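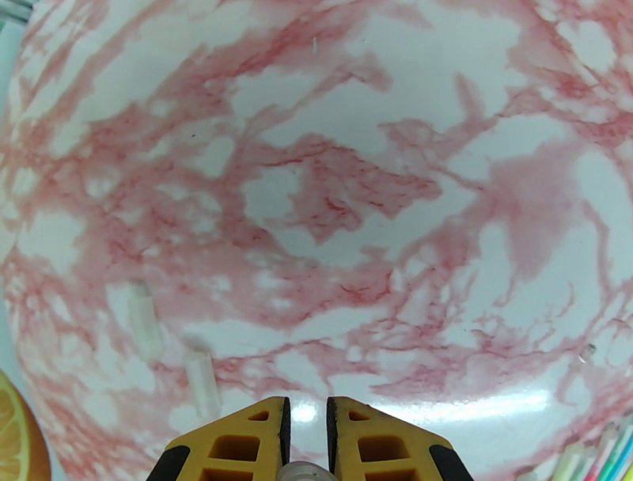 SECTION 4: TABLES AND WORK SURFACES

Site: Skesham, ground floor
Inspected by: Tsion Tesfamariam
Date: 05/10/2020
Previous inspection: April, N. Yimer

Ratings: OK / Attention / Fail / Not checked

4.1 Surface clear of loose items before wipe-down
Attention. Two short off-white sticks on the left side of the red and white top, lying nearly parallel with a gap between them. Both look darker at the upper end. The cleaning sheet was already initialed for this table. I would like to know what the initials are supposed to mean, if they don't mean the top is clear.

4.2 Small fragments, splinters, sharp bits
Fail. One tiny clear, shiny fragment at the lower right, with dark edges. I can't say if it is glass or plastic and I'm not going to guess on a form. Treat as sharp until someone picks it up with something other than a bare hand. Natnael tells me the nightly wipe would have caught anything like this. Maybe. A cloth can also push a thing that size from one end to the other.

4.3 Specks and residue
Attention. One tiny dark speck on a pale part of the pattern, toward the upper left. Could be dirt, could be in the surface. Rub test to be done at re-check and the result written in this box, please, not passed on by word of mouth.

4.4 Condition of surface (chips, cracks, lifting)
Not checked. The pattern makes this harder than it should be. With dark red veins running all over a white and pink ground, a hairline crack would have plenty of company. The April sheet says "no cracks" and gives no hint of how that was decided. I am leaving the rating open until somebody goes over the top with a side light and a fingertip (gloved, see 4.2).

4.5 Glare
OK, with a comment. The top is glossy. The supplier's leaflet from Gultelico calls a shiny finish "self-evidently clean," and I don't accept that. Shine tells you the top is shiny.

4.6 Visibility of small items against background
Attention. Off-white sticks and a clear fragment on a busy, partly white pattern. This was raised in April and closed the same week as "staff reminded." A reminder does nothing to the color of a table. Desta has suggested a plain dark mat for small-parts work. Worth trying on one table before we buy 15 of them.

4.7 Cleaning product labeled and in date
Not checked. Cupboard locked, key with Gebremedhin Degefa.

ACTIONS

Remove fragment, bag it, keep the bag — Natnael Yimer, today
Remove both sticks and find out what they are — Natnael Yimer, today
Rub test on speck — Desta Belay
Side-light check of full surface — Tsion Tesfamariam
Price for one plain mat, quote 161 on the order — Desta Belay
Cupboard key for item 4.7 — Gebremedhin Degefa

Section result: FAIL on 4.2. Re-check needed before sign-off. Please don't initial this page until the comments have been answered in writing.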